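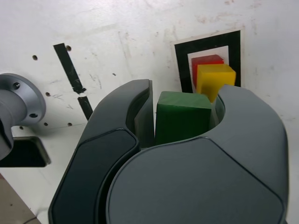
L. D'Souza
Research assistant, Ferketcombe Centre for Play Materials

3.2 Colour and surface of the blocks

The blocks used in this study were taken from the Lomano range, which is sold to nurseries and primary schools. We selected this range for two reasons. Firstly, the colours are plain and strong, without printed letters or pictures. Secondly, the edges are rounded, so the blocks can be used by small children without supervision at every moment. Figure 1 shows three of the colours, green, yellow and red, against the white panel that carries the square marker with the black border.

Figure 1. Green, yellow and red blocks at the white panel. The green block is nearest to the viewer.

In the earlier literature on building toys, colour is often treated as a fixed property of the object. A block is called green, and the matter ends there. In our opinion this is too simple for blocks with a slight gloss. The green block in Figure 1 has a top face which is much paler than its front face, and the front face becomes almost black towards the bottom. The yellow block shows a smaller effect of the same kind, with a lighter top. A child who must sort blocks by colour does not meet one green but several, and has to learn that these belong together. We return to this question in Section 5.

The second point concerns partly hidden blocks. Of the red block, only the top and the left edge can be seen behind the yellow one. An adult completes the shape without effort. For the younger children in our groups this was less evident, and they sometimes pointed to a hidden block and gave it the name of the block in front. For this reason the answer sheets have a separate column for blocks which are covered by another block in the view of the child. In total 3076 answers were recorded, and 691 of them concerned a block of which a part was hidden. The two kinds of answers are reported separately in Table 4.

3.3 The panel and the marker

The panel was chosen white to give a clear contrast with all block colours. We had first tried a grey panel at the Tetport nursery, but the darker blocks were difficult to separate from it in the late afternoon, especially in December, when the lamps were already on. The white panel was kept for all later sessions.

A white surface has the disadvantage that it shows every trace of use. Grey smudges, fine scratches and light brownish stains are visible in Figure 1 over the surface of the panel. We considered painting it again between the two series and decided against this, as fresh paint would have changed the brightness of the background in the middle of the study. The panel was wiped with a damp cloth at the end of each day and was not treated in any other way.

The square marker gives the place where the blocks should be put. It consists of a thick black border with a white square inside. The children understood it quickly and many of them called it "the window". We did not correct this word and used it ourselves in the spoken instructions of the second series. A building was accepted as complete when the child said that it was ready, also in cases where a block covered the border or stood outside it.

The first series contains 804 buildings and the second series 1278. The difference comes from the longer opening hours of the second nursery and has no relation to the speed of the children. Buildings which fell down before the child had finished were noted on the sheet but are left out of both numbers.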